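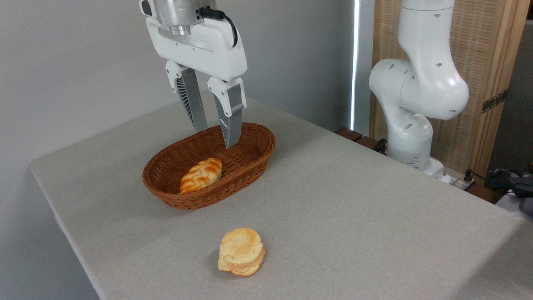 Print this article | E-mail this article
Reading time: 9 minutes

4.2 Comparing fingers on soft and flaky items

The second set of trials looked at how finger design affects the handling of baked goods. Rigid pads had done well on boxes and cups in Section 4.1, but those items keep their shape under load. Bread and pastry do not, and the surface of a layered bun can break away at forces that would barely hold a mug in place.

We compared three finger sets on the same two-finger gripper body. The Bustach set has flat pads with a thin rubber face. The Danley set has the same outline with a thicker foam face. The Prandov set is longer and has ribs along the inner side, so that the finger can bend along its length when it meets an object. All three were driven by the Woo controller with the same closing speed and the same force limit. We did not tune the limit for each set. Doing so would have raised the scores for the foam fingers, but it would also have made the comparison harder to read.

Figure 3. Workspace for the basket task. The gripper is over the rear part of the wicker basket, with the braided roll inside and the layered bun on the cloth in front. The arm at the back right is not holding anything.

Each trial began with the roll in the basket and the bun on the table. The arm had to take the roll out, put it down on the cloth, then pick up the bun and place it in the basket. A trial was scored as a success if both items ended in the right place with no loss of material larger than a crumb. The basket was turned to a new angle before each trial. Each finger set was given 15 trials on each of 20 start layouts, and the order of the sets was mixed within each session.

The roll caused little trouble for any of the sets once the fingers were around it. Most failures came earlier, when a finger touched the rim on the way down. The flat pads tended to catch on the rolled edge and push the basket along the cloth – the arm then closed on empty space. The ribbed fingers also touched the rim, but they bent and slid past it more often. Their extra length helped too, as the gripper body could stay higher above the basket.

The bun was harder. The flat pads met it at a narrow band near the middle and sometimes split the layers. Foam reduced this but picked up flakes, and grip became less steady late in a session. We cleaned the pads after every layout from then on and repeated the first session. The ribbed fingers spread the load over more of the side, although they were slower to settle, and around 370 milliseconds had to be added before the lift. Without that pause the bun swung and was set down at a tilt.

We also saw one effect we had not planned for. With the basket turned so that its long axis lined up with the closing direction, all three sets did worse, and the gap between them nearly went away. A wrist turn before the approach would probably fix this. The planner used here did not allow one, and we leave it for later work.

Comments (3)

gripfan_dk: Did you weigh the buns before and after? "Larger than a crumb" seems loose.

R2Bakery: We had the same trouble with foam picking up flakes. Switched to a wipe-down every 9 picks and it got better.

tmo: Would like to see the wrist turn results when they are ready. Is the second arm used in Section 5?

Print | E-mail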